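Section 6. When the Arm Does Not Stop: Faults at the Cup Table

August 14, 2019
By Yolandi Nel, Zokau table-top arm set-up guide

Print this page | E-mail this page

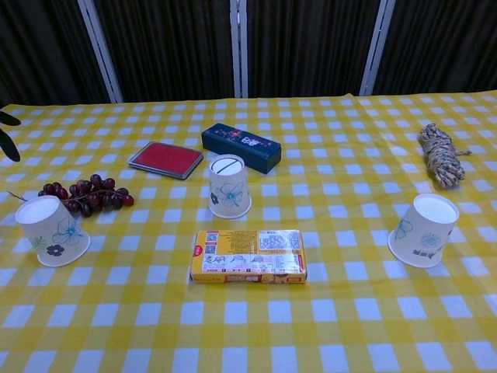 6.1 Before you read further

This section is for the operator who has had a fault during the cup task. The most common one is that the gripper comes down on a paper cup and does not stop at the rim height. The cup is crushed, the arm continues to push, and after a moment the controller shows error 66 (downward force over limit). If you see a different number, go to Section 7.

Caution: Error 66 stops the motors but it does not release the gripper. The fingers stay closed with full force. Do not put your hand between the fingers and the table.

6.2 Make the arm safe

1. Press the red stop button on the controller box. Do this also when the arm is already standing still.
2. Wait 20 seconds. The brakes need this time to hold.
3. Tell the other persons at the table, in a loud voice, that the arm is stopped.
4. Turn the key to MANUAL and take the key out. Keep it in your pocket until step 6.4 is finished.
5. Raise the arm with the hand crank. Turn slowly. If the crank is hard to turn, the brake is not free - stop and call the service desk in Clullville.
6. Open the fingers with the small lever on the wrist.

Note: Do not pull the cup out by force. The paper tears, and small pieces can enter the finger joint. At the Flelstead site we lost a whole morning to one such piece.

6.3 Find the reason

In our experience there are three usual reasons. Check them in this order.

1. Wrong table height. The arm measures the table only one time, at start-up. If somebody put on a cloth after the start-up, or the cloth has a crease, the height is wrong by a little. Make the cloth flat by hand and measure again.

2. Cup not level. The cups must stand upside down with the rim on the cloth. A cup which leans even slightly gives a false top height, and the fingers arrive beside it or on it. Look at each cup from the side, with your eyes low. Do not trust the view from above, where an upright cup can also seem to lean.

3. Cup confused with its neighbor. When a cup stands directly in front of a box, the software can take the two as one object. Wian Mtshali found this in our test room with the dark blue box, which is partly behind the middle cup. The arm chose a grip point between them and came down too deep. Move the cup or the box until there is a free space of one hand between them.

Note: Soft things, such as grapes or a bundle of rope, do not give error 66 so easily. The arm can press on them for a longer time before it stops. For this reason watch the arm more carefully near soft things, and do not wait for the error to tell you.

6.4 Start again

1. Remove the crushed cup and put a new one. Never use a cup again after it was in a fault, even if it looks good.
2. Wipe the fingers with a dry cloth. If they touched the ink pad, clean them with a little alcohol and let them dry.
3. Put the key back and turn it to AUTO SLOW. Do not choose AUTO.
4. Start the table measurement and wait for the green light.
5. Run the task three times at slow speed. Keep one hand on the stop button during all of them.
6. If no error comes, you can return to AUTO.

Caution: If error 66 comes again in the same hour, do not make a third try. Switch off the main power and put the yellow tag on the switch.

6.5 What to write down

Fill in the fault sheet before you leave the table. We need the hour, the object, the place of the object on the table and which cycle it was. The cycle counter is on the second page of the display, and it returns to zero after 1,000 cycles, so write also if it has passed this point.

Send the sheet to Zarmeena Mughal. If the arm or a person was hit, call Niall Moffat first by telephone and leave everything on the table as it is until he answers.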